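Tresta two-arm tidy-up system – can it do my chores yet?

I've wanted a robot to clean up after me since I was a kid, so when I got a demo of the Tresta at the Lira open day on 6th October I was first in line (my partner reckons I'd have moved in). It's two arms bolted to a bench, no legs, and it does tabletop jobs – wiping, folding, picking up crumbs. That's it for now!

The good bits first. It's gentle, it's quieter than my dishwasher, and it didn't once fling anything at me. The bad bit is speed. One crumb pickup took 19 seconds, and a small towel took so long I'd finished my coffee and half a muffin.

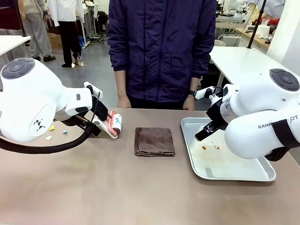 One reader, Begović, wrote in after my first post to say that slow is fine if it runs while you're at work, and that a tray of crumbs at 33 seconds apiece still beats doing it yourself after a long shift. Fair point, but I'd want it to cope with my actual kitchen bench, with the mail and the kids' colouring pencils all over it.

Hire is $700 a month, plus a $1000 deposit. For that money I'll keep my dustpan, thanks. The software update is due in November and I'll have another go then.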